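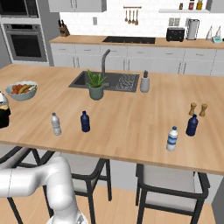 One shopkeeper in Brarkarport told the town survey that she had stopped trusting the tap years ago, though she couldn't say what was wrong with it.

Chapter 5
Why People Buy Water

Her answer was a common one. Of 3,819 households asked, 2,882 bought bottled water every week – most of them on streets where the supply from Lake Tallik met every standard. In this chapter we look at price, taste and habit, and at how demand forms for a good that is nearly free at home.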